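Naylor Grasp 6 – module de planification de saisie pour deux bras

Réf. 2302 – en stock, licence par poste

Logiciel seul, pas de matériel fourni. Tourne sous Linux, à côté de votre contrôleur existant. Reprend le flux de la caméra poignet, sort des poses de saisie classées, vérifie les collisions entre les deux bras avant d'envoyer quoi que ce soit.

Ce que ça fait
Segmentation des petits objets posés à plat (bouchons, gommes, capuchons)
Zone partagée : verrou par volume, un bras entre, l'autre attend
Masque des doigts de pince dans l'image, à refaire si vous changez les patins
Rejeu des trajectoires pas à pas, export CSV
Boucle de commande à 500 Hz, pose de saisie recalculée toutes les 60 ms

Nouveau dans la version 6
Les contenants transparents sont enfin gérés sans profondeur. Réglage encore un peu sensible aux reflets, voir la note de Yu-na Won dans la doc. Les câbles le long du bras sont pris en compte comme enveloppe souple, à déclarer dans le fichier de cellule (Dae-han Hong a mis un modèle tout prêt).

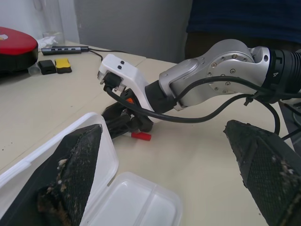 Vue poignet, boîte plastique transparente ouverte côté pince gauche, capuchon rouge sous la pince du second bras.

Compatibilité
Pilotes Boter et Vollenlow inclus. Sundgate : prévu pour janvier, pas avant. Autres bras, nous écrire avec le modèle exact et la version du firmware.

Licence
Un poste = une cellule, deux bras maxi. Mises à jour comprises un an. Version d'essai sur demande, bridée à un seul bras, sans export.

Support par mail, en francais ou en anglais. Joindre le journal complet SVP, pas juste une capture d'écran.

Page mise a jour le 25 décembre 2020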